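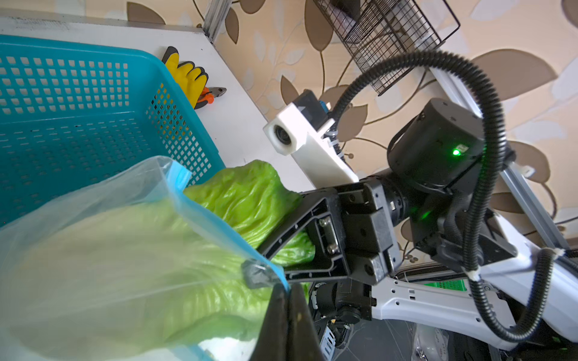
Bagging the lettuce, wrist camera view, open day at Palteck

Re: Palteck open day - was it worth the drive?

Hi all,

I went to the afternoon session in May, so I can answer most of the questions below. I'll put my replies under the quoted parts.

> I had to miss the open day at Grosadstead and would like to hear from anyone who
> went. The notice said they would have arms handling fresh produce. Was it a real
> demonstration or a video on a screen?

It was a real one. They had three stations running and visitors could stand at the tape and watch. The one most people came for was the Pusix station, where the arm puts a head of lettuce into a clear zip bag. The picture at the top is from the wrist camera on that station. They had the same view up on a monitor next to the table, and it was the better place to watch from, as the gripper hides most of the work if you stand in front.

> What kind of gripper are they using? We tried suction cups on leafy stuff two years
> ago and gave up.

No suction. It is a two-finger gripper with black angled plates that have slots cut in them. The leaves bulge out between the fingers when it closes, which looks rough, but I handled one of the finished heads and saw only one torn outer leaf. They told us they set the closing force low and accept that a head will slip now and then. I saw it drop one in the time I was there. An operator picked it up and put it back in the basket.

The part I found hard to believe before I saw it was the bag. A zip bag does not want to stay open, and the film sticks to everything. They let the fingers go partway into the opening with the lettuce and then back out. On the slower runs you could see the film drag along with the finger on the way out. They said this is still the most common way for a run to fail.

> Is it running a fixed program or is it trained?

Trained, from people driving the arm by hand. The figure they gave was 1,190 recorded runs for the bagging task, made over the winter. They did the first 100 with one size of bag and found it did not carry over to other sizes, so they mixed the bags after that. A run took 35 seconds when it went well. A person does it in far less, and they did not pretend otherwise.

> Did they say anything about cost or when it will be for sale?

Nothing on cost. I asked twice. The answer on timing was that Pusix is a research station and that Kanaan, their packing line for firmer produce, is the thing they are selling. Kanaan was at the far end of the hall doing peppers. It is quick and it was less interesting to me, but if you pack peppers you should look at it. The third station was palletizing and I did not stay for it.

> Would it be any use to a small grower like us?

My own view is not yet. The arm needs someone next to it, and for our volume that someone could bag the lettuce. What I did like is that the setup is small and open. You can see the motors, the boards and the cable ties, the camera mount is 3D-printed, and the people running it were willing to talk about what breaks. I came away with a better idea of what is hard about the job than I have had from any trade show.

A few practical points for anyone going to the next one:

Parking is behind the building and the sign is easy to miss. Groups are limited to 6 people per station, so go to Pusix first. The talk at 2 p.m. repeats what they tell you on the floor, and you can skip it. There is coffee but no food.

They said another open day is planned but did not give a date. If I get a notice I will forward it to the list. I also have their handout on the bag tests, four pages, and can scan it if anyone wants a copy. Reply to me off list for that, please, as attachments over the limit get stripped here.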